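捨てられない人たちの引き出し

木曜の夜七時、ゾーダルコムの商店街のはずれ。シャッターが半分下りた元クリーニング店の二階で、インナ・オニシチェンコさんは菓子の缶を開けていた。中身は鍵。ぜんぶ鍵。どこの扉のものかわからない鍵ばかり。

「これは前の前の部屋。たぶん。こっちは自転車。自転車はもうない」

捨てないんですか、と聞くと、すごく変な顔をされた。取材、開始三分で失敗したかと思った。

今回のテーマは「遺品になる前の片付け」。重い。編集部でも重いと言われた。でも書きたかった。去年、叔父の家を片付けたからだ。平屋、物置つき。段ボールに18箱ぶんの紙。年賀状、保証書、写真、それから叔父が書いた小説らしきもの。らしきもの、というのは、字が読めないから。

片付けの本は山ほど出ている。読んだ。何冊か読んで、片付けの本が部屋に増えた。

オニシチェンコさんが主宰する集まりは「引き出しの会」という。月に一度、各自が家の引き出しをひとつ、中身ごと持ってくる。テーブルに置く。しゃべる。以上。捨てるかどうかは決めなくていい。会費は300円、お茶代込み。

最初は友人四人で始めた。いまは多い日で14人来る。椅子が足りないのでビールケースに座る人もいる。私も座った。尻が痛い。

その晩の話をいくつか。

タラス・デルカチさん、元バス運転手。持ってきたのは台所のいちばん下の引き出し。輪ゴム、弁当についてくる醤油、亡くなった奥さんの字で「電池」と書いた封筒。中に電池は入っていない。

「封筒だけ残ってる。電池は使っちゃった」

みんなしばらく黙っていた。それから誰かが醤油の賞味期限を読み上げて、笑いになった。六年前だった。

ショシャナ・ダンリーヴィーさんは逆に、若い。引っ越しが多くて物がない。それがいやで来たという。引き出しの中はレシートとリップクリームが二本。「うちの祖母は1000通くらい手紙を持ってたんです。わたし、手紙って一通もない。ぜんぶ電話の中」

これが今回いちばん考えさせられた話で、帰りの電車でメモを三ページ書いた。そう、紙の山は場所を取る。邪魔。でも開ければ読める。叔父の字でなければ。では電話の中、古いパソコンの中のものは、誰が開けるのか。パスワードは。そもそも、あることを誰が知っているのか。

叔父の家にもパソコンはあった。机の下、ほこりまみれ。電源は入れなかった。こわかったのもある。中に小説の続きがあるかもしれないし、ないかもしれない。まだうちの押し入れにある。

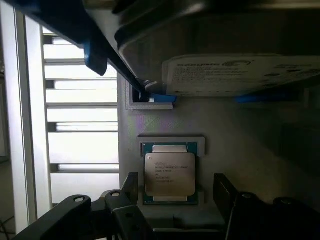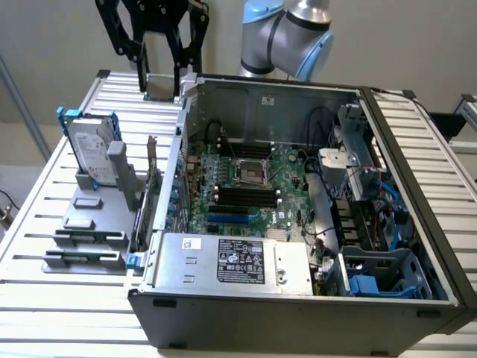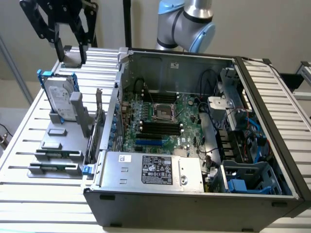

上から、Seagateのラベルがついたハードディスク、側板を外して寝かせたデスクトップパソコン、電源ユニットや基板が見えるパソコンの内部。

この件を、整理の相談を受けているヴァレンティナ・ステツィウクさんに聞いた。小さな事務所「レストレポ」をひとりで回している。電話口の声がとにかく早い。メモが追いつかない。以下、拾えたぶんだけ。

まず、紙に書く。どの機械に何が入っているか、一行でいい。「黒いパソコン、写真」で十分。きれいな一覧表を作ろうとする人はだいたい途中でやめる。

次に、誰かひとりに紙の場所を教えておく。家族でなくてもかまわない。友人でも。紙そのものを渡す必要はない。

三つめ、見られたくないものは自分で消す。元気なうちに。「これ、みなさん笑うんですけど、いちばん多い相談ですよ」。笑ってしまった。すみません。

あと、全部を残そうとしないこと。ステツィウクさん自身は年に一回、十二月に写真を選ぶそうだ。選んだものは印刷してアルバムに貼る。糊で。「貼るのが楽しいんです、糊が」。そこだけ早口がゆるんだ。

で、引き出しの会に戻る。

八時半を過ぎるとだれてくる。お茶はぬるい。せんべいはもうない。ティモフィー・カルペンコさんが、最後にようやく自分の引き出しを出した。文机の薄いやつ。木の引き出しがまず立派で、中身より先に引き出しがほめられる。中は切手と、定規と、古い地図。ゾーダルコムの、まだ川に橋が一本しかなかったころの地図。

全員立ち上がってのぞきこんだ。ここ、うちだ。いや、うちは田んぼ。映画館があったんだ、ここ。あったあった、二本立ての。座席がきしむ。デルカチさんが自分の走っていたバス路線を指でなぞりはじめて、停留所の名前を順番に言う。終点まで全部言えた。拍手。

カルペンコさんは地図を捨てるつもりで持ってきたらしい。帰りには、引き出しの底に戻していた。何も言わずに。

取材のあと、自分でもやってみた。いちばん開けたくない引き出し。机の右の二段目。使えないペン、外国の小銭、歯医者の診察券が三枚(同じ歯医者の)。喫茶ヌヴァサのマッチ。この店、もうない。大学のとき毎日のようにいて、レポートもそこで書いたし、振られたのもそこだった。マッチは二本だけ残っていた。

結局、捨てたのはペンだけ。診察券は一枚にしようと思って、どれが新しいのかわからなくて三枚とも戻しした。

叔父の小説のほう。オニシチェンコさんに一枚見せたら、読めるという。うそでしょう。「うちの父の字がこうだった」と言って、虫めがねも使わずにすらすら読みはじめた。港町の話で、主人公は時計の修理をしている。店の名前は「デテント」。雨の日に、動かない時計を持った客が来る。そこで一枚目が終わり。

二枚目は見つかっていない。18箱のどこかだと思う。まだ五箱しか見ていない。次の会に一箱そのまま持っていっていいか聞いたら、引き出しじゃないからだめだと言われた。規則らしい。なので空の引き出しを抜いて、紙を詰めて持っていく。

引き出しの会は毎月第二木曜、夜七時から。申し込み不要。引き出しがない人は菓子の缶でも可。箱はだめ。階段が急なので、大きい引き出しの人は下から声をかけてください、とのこと。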